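Linen Room Notes – November

Flat textiles: folding cleaning cloths to the new standard

The Drelstead building now runs one cloth standard across all floors. It replaces the three folding habits that had grown up separately in the kitchen, the wash area and the workshop, and it applies to every reusable cloth that goes back on a shelf. Bed linen and towels are covered by the older sheet and are not affected.

Hemant Upadhyay drew up the standard over the summer with input from the Rudard annex, where shelf space is tighter than in the main building. The short version is posted inside the linen room door. The longer version below is for people who fold cloths regularly and for new starters.

Why the fold matters

A cloth folded in quarters and then in half gives eight layers with one closed edge. That edge faces the front of the shelf. A stack built this way can be counted by running a thumb down it, and one cloth can be pulled without the neighbors coming along. Cloths that are rolled, balled or folded in thirds take up more depth and slide off one another once the stack passes a certain height.

The older Mesano shelving has a clear depth of 200 mm between the lip and the back panel. A standard cloth folded to the size on the card fits behind the lip with room for fingers. A cloth folded in thirds overhangs the lip, and the shelf cover will not close over it. Most of the complaints logged at Drelstead concerned the cover, so the fold was set by the shelf and the cloth size followed from that.

Color assignment

Colors are unchanged. Red is for washrooms. Blue is for general surfaces. Gray is for the workshop and for dry work only. Mixed stacks are not to be shelved, even for one night. If a stack has been mixed, take it down and sort it before folding anything else.

A red cloth stays in its tray until it is its turn to be folded. Trays are wiped before the next color goes in. Any tray color may be used, provided it holds one cloth color at a time.

Preparing the cloth

Work on a smooth, clean tabletop with enough clear space for one cloth opened to its full size. A white surface is preferred. Lint and grit show up on it, and so does the outline of the cloth, which makes a crooked fold easier to catch before the second pass.

1. Take one cloth from the tray or pile. Leave the others where they are, away from the middle of the table.

2. Find two neighboring corners. On a square cloth any pair will do. On an oblong cloth take the two corners of a long edge. If the cloth comes up bunched, follow the hem with one hand until the next corner is reached. Do not shake it over the table.

3. Lift by the two corners and draw them apart until the upper edge is taut. The rest of the cloth should drop under its own weight. If the middle hangs in a roll or a pouch, a layer is still caught. Lower the cloth, free the layer and lift again.

4. Lay the cloth down with the far edge first and bring it toward the front of the table. Check it for twists. A twist shows as a narrow waist with the fabric spreading out on either side of it, and usually has a crease with a dark gap where one layer stands off another. Flattening it by hand presses the crease in. Pick up the cloth by its corners and start again from step 3.

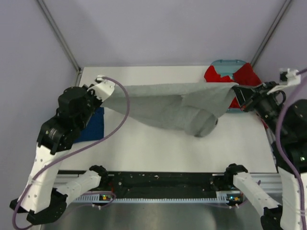
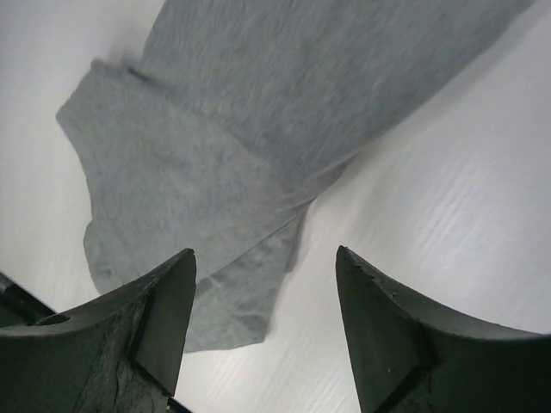
5. Once the cloth lies flat, smooth it from the center outward with the side of the hand. Two strokes each way are enough. Heavier pressure stretches the older gray cloths out of square.

6. Fold the far edge to the near edge and match the corners. A mismatch of up to 8 mm is acceptable at this stage. Anything more than that doubles by the last fold and will be visible from the front of the stack.

7. Fold left to right, then once more in half. Turn the closed edge to the front and place the cloth on the finished stack.

Stack height

Seven cloths to a stack on the Mesano shelves. The deeper Sandhu cabinets in the annex will take more, but the number is kept the same in both places so that a stack can be moved from one to the other without a recount. Part stacks go on the bottom shelf, right-hand side.

Rejects

A cloth is withdrawn if it has a hole larger than a fingertip, a hem open for more than the width of a hand, or a stain that has been through the wash twice. Faint mottling and streaks on the gray cloths are normal wear and are not grounds for withdrawal. Withdrawn cloths go in the lidded bin under the window, unfolded. Please do not cut them up for rags – the supplier credits returned cloths by the piece.

At the last full check 279 cloths were on the register for both sites. The figure excludes anything in the wash on the day.

Open points

Dinesh Dixit has asked whether oblong cloths could be folded lengthwise first. On the longer pattern this gives a narrower bundle and leaves the hem on the outside, where it can be inspected without unfolding. Against that, the bundle is too long for the shelf unless it is folded once more, and the extra fold makes the closed edge thick and springy. A trial stack has been set up on the second shelf at Rudard and is marked with a strip of tape. Please use from it as normal and note any that fall open.

The second point concerns drying. Cloths shelved before they are fully dry come out with a set crease that does not respond to smoothing, and the inner layers hold a smell. The present rule is to leave them on the rail overnight. A shorter time may be possible with the door open – Hemant is keeping a log and will report when there is enough in it to be useful.

Replacement cards for the linen room door are available from the stores counter. The old card shows the fold in thirds and should be taken down.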